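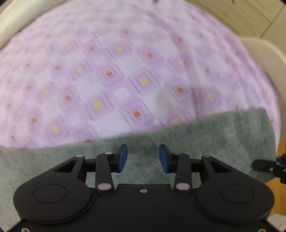
Figure 1. Made-up bed with patterned lilac sheet and gray blanket, Udton house.

Progress report: bedding replacement, supported housing
Prepared for the Kaltari Fund by Shona Lowther, 30 November 2018

1. Scope
The grant covers replacement of fitted sheets, blankets and mattress protectors in the Udton and Fekard houses. The approved list has 53 beds. Mattresses and bed frames are outside the grant and are mentioned only where they affect the fit of a sheet.

2. Work completed
All beds at Udton have been changed over. At Fekard, 19 beds remain. The outstanding beds are on the upper floor, where rooms were closed for repainting until the middle of the reporting period. Carleen Mahuika has rescheduled them for December.

Residents chose their own sheets from four prints. The lilac check with yellow and orange squares (Figure 1) was the most requested at Udton and had to be reordered once. Blankets were supplied in gray only, in a short plush pile, as specified in the application.

3. Fit
The first delivery was cut for a flat, square-cornered mattress. Several of the older mattresses are rounded at the edges and higher in the center, and on these the sheet creased across the surface and worked loose at the foot end. Delwyn Bright measured the affected mattresses and the supplier exchanged the sheets for a deeper pocket size at no charge. Light creasing is still found on some beds after making up. It is not treated as a fault unless the sheet comes off at a corner.

Frames with raised, rounded side panels leave little room for tucking. On these beds the blanket is laid over the lower part of the mattress and left untucked. House staff have been told to make them up this way.

4. Laundry
Sheets are washed at 140 °F and blankets at 85 °F on a gentle cycle. The blankets shed lint in the first two washes, and filters on both machines at Udton needed cleaning after each load. Shedding had dropped by the fourth wash. No color loss has been recorded on the printed sheets.

5. Spending
Spending in the period was $2,844, all on bedding. A further $298 is committed for spare sheets in the deeper size. No change to the budget is requested.

6. Open items
Change over the remaining Fekard beds (Mahuika, December).
Label spare sheets by pocket depth and store them separately from the old stock (Bright).
Confirm with the supplier that the lilac print will stay available for reorders (Lowther).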